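Door season at Jumstead

The manipulation group at Jumstead has spent most of September opening doors. They are simulated doors, which ought to be easier than the other kind, and the people doing the opening sit on office chairs with a controller in one hand and a cold coffee in the other, steering an arm by remote control and saying "left a bit" to themselves. Every good opening gets saved and goes into the pile the robot will learn from. The project is called Bomo, after something everyone has since forgotten.

Doors with round knobs got a week of their own, and then got a second one.

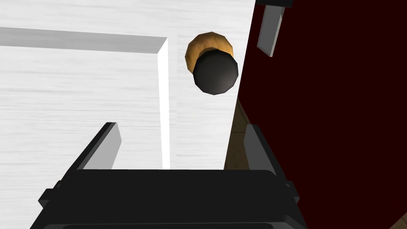

Gripper open, knob still ahead of it.

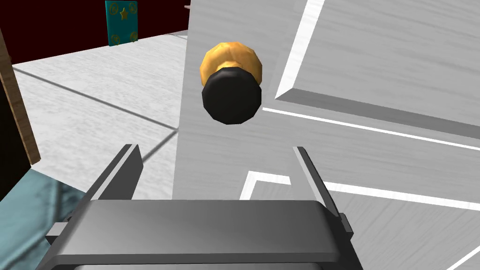
Fraser MacBrayne wrote in after our last item to say that we had made the demonstrating sound like a video game, and that he would like this corrected. In a game, he points out, the controls have been designed by people who want you to succeed. His own experience of teaching a robot to open a door was that he spent the first hour learning how he opens doors himself, and was a little embarrassed by the findings. He grabs the knob before he has stopped walking. He turns it too far. He pushes with a shoulder. "None of that survives the trip through a joystick," he says, "and you are left standing there like a man who has been handed a door for the first time." He also feels strongly that demonstrations should be recorded by somebody in a good mood.

We put this to the group on Thursday and got more agreement than we expected, at least on the first part.

The trouble with a round knob is that two flat fingers have only so much to say to it. A lever will forgive you; you can lean on a lever from above and call it a technique. A knob wants to be pinched near the middle and turned, and if the pinch is off center it rolls out of the fingers like a grape under a fork. Then comes the turn itself, where the operator has to roll the wrist while keeping the hand in the same spot, and here most of us find out that our wrist and our elbow have been sharing duties all these years without mentioning it.

Bomo keeps its demonstrations in batches of 12. That was picked as the longest run a person could do before the recordings got strange, and strange does set in. Early in a batch the approach is slow and careful. By the end it is brisk, the operator has developed a personal style, and the style gets learned along with everything else. One batch, done late in the afternoon, has a small backward hop before each grasp. It came from an operator who liked to back off and take another look. The trained policy picked it up faithfully and hopped at every door it was shown, including the ones it was already lined up with perfectly well. It looked polite. It was removed.

The total for round knobs currently stands at 556 demonstrations kept. The number thrown out is larger and is kept on a whiteboard, where it was recently circled by a visitor. A recording gets thrown out if the door never opened, if the knob was let go halfway through the turn, or if there is a long pause in the middle. Long pauses are a sore point. Anybody may need to stop and think, but a robot that learns from a thinking person learns the stopping part only, and will then park itself in front of a door for as long as you let it.

The other argument of the month was over viewpoint. The wrist camera is wonderful for the last few inches and not much use before that, because all it can tell you is that you are close to something. One half of the group steers from the wrist view the whole way and accepts a bit of wandering at the start. The other half steers from farther back and switches over late. Kimley, our script for comparing runs, has been asked to settle the matter, and so far it has reported that the two camps differ chiefly in how fast they work. The wrist-view people take around 40 seconds a door. They consider this thorough.

Anyone who would like to contribute doors is welcome. The controllers live in the Quintanilla room, second shelf, and there are 2 of them, though the older one drifts to the right and should be left for people who have asked for a challenge. Please do the practice door before you record. Please also put your initials in the log, even for the bad ones, so that if another hop turns up in the data we know whom to congratulate.

Levers start again next week. Sliding doors have been requested by several readers and are on the list, below drawers and above the thing with the blinds. Fraser has offered to come by and record a batch himself, mood permitting, and has asked whether there is parking. There is, behind the loading dock, before 9.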